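Canteen buyers unmoved by tray-handling robots after August open day

Anance says Prastard's Isel demonstration left the main questions unanswered

FOR IMMEDIATE RELEASE

Anance, the buying group for school and workplace canteens, today published its view of the Isel open day held by robot developer Prastard in August. Its advice to members is to keep their money in their pockets for now.

Prastard had invited canteen managers to see robot arms handle meal trays, plates and spoons, work it describes in its invitation as "ready for the serving line". Anance sent a small party of members, together with staff from the catering firm Baert, which has been offered a trial of the system. They arrived at ten in the morning and were given a talk, a demonstration at the table and time for questions.
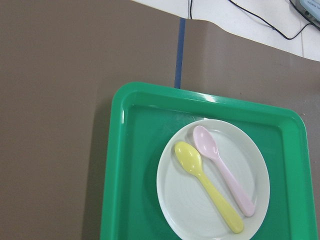 The talk was the most confident part of the day. Visitors were told that Isel would take over tray preparation at sites serving up to 1000 meals a day, and that it would do so alongside existing staff. Asked which sites were doing this now, Prastard said that talks were under way. Asked how many trays the system could finish in an hour, it said that speed was not the focus at this stage.

"It is the focus for us," said Ans Dewulf, who led the Anance visit. "Most of our members have a queue at the hatch by noon. A supplier who wants to sell to them has to be able to talk about speed, even if the number is a poor one."

The demonstration itself took place on a table covered in brown paper and marked out with blue tape. Anance has no quarrel with that as a way of developing a product. Its objection is to the word "ready". A working canteen has wet trays, chipped plates, cutlery that sticks together and a person leaning across to grab the salt. Members had hoped to see at least some of that.
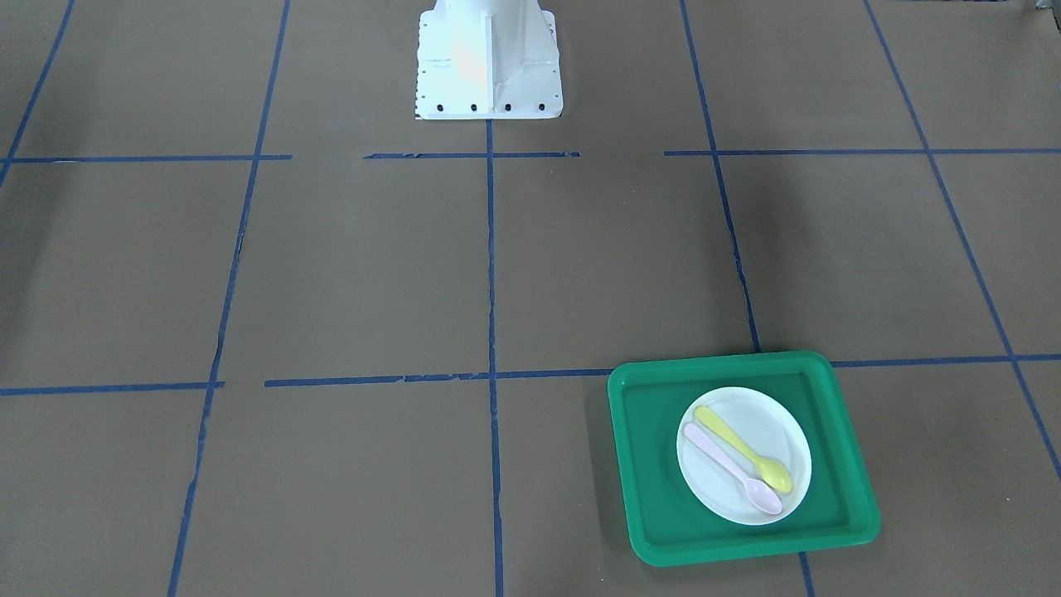 The tray, plate and spoons used at the Isel open day.

Prastard's engineers were open about the limits when asked directly, and Anance thanks them for it. They said that metal cutlery had been tried only briefly. Stacked plates would come "later". They also said that changing to a different tray would mean more work on their side, though they could not say how much or who would pay for it.

That last point matters a great deal to a group whose members have never agreed on a tray. Anance buys for roughly 300 kitchens, and they use whatever they have collected over the years. Baert alone has several sizes in use, some of them older than the staff who carry them.

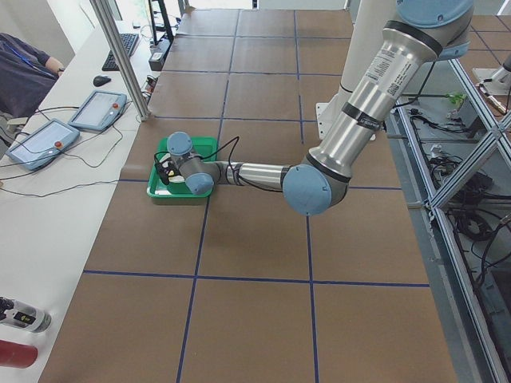

A robot arm at work over the green tray, with the control desk to the left.

Baert's visitors asked about space. An arm of this kind needs a stand, a controller and room to swing, and the kitchens Baert runs are short of all three. Prastard replied that a smaller layout was being drawn up. No drawing was shown on the day, and none has reached Anance in the weeks afterwards.

There was also the question of who looks after the thing. Members were told that a canteen supervisor could learn to run Isel in an afternoon. Anance would like to see that afternoon before it repeats the claim to anyone.
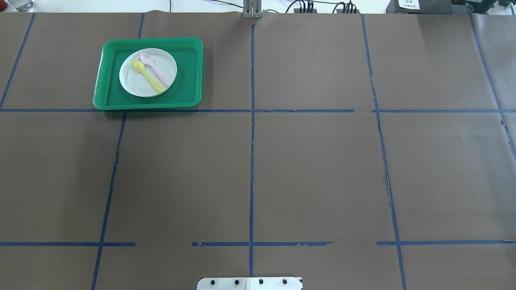 Price was left until the end and then mostly left out. Prastard offered a monthly figure "depending on the site" and would not be drawn further. Members tried to work out for themselves what they might be paying for, going by what had been put on the table: a pink spoon and a yellow one, lying side by side on a white plate in a plastic tray. A kitchen assistant puts out 800 settings before lunch and then wipes down the counters. Anance does not claim that the comparison is a fair one for a product still in development, but Prastard is the one asking canteens to make it.

"I came away liking the people and not wanting the machine," said Ans Dewulf. "Perhaps that changes in a few years. I would rather be shown it in a real kitchen, on a bad day, with our own trays."

Anance has written to Prastard asking for three things: an hourly rate measured over a full lunch service, a written price including changes of tray, and a visit to a site where Isel is in daily use – if there is one. Baert has put off its decision on a trial until the replies arrive.

Members who were not at the open day can ask the Anance office for the visitors' notes, which include the questions put to Prastard and the answers as they were given.

About Anance
Anance is a buying group for canteens in schools, offices and factories. It negotiates joint prices for equipment and tableware and advises members on new products. It takes no commission from suppliers.

Press contact
Ans Dewulf, Anance press office

ENDS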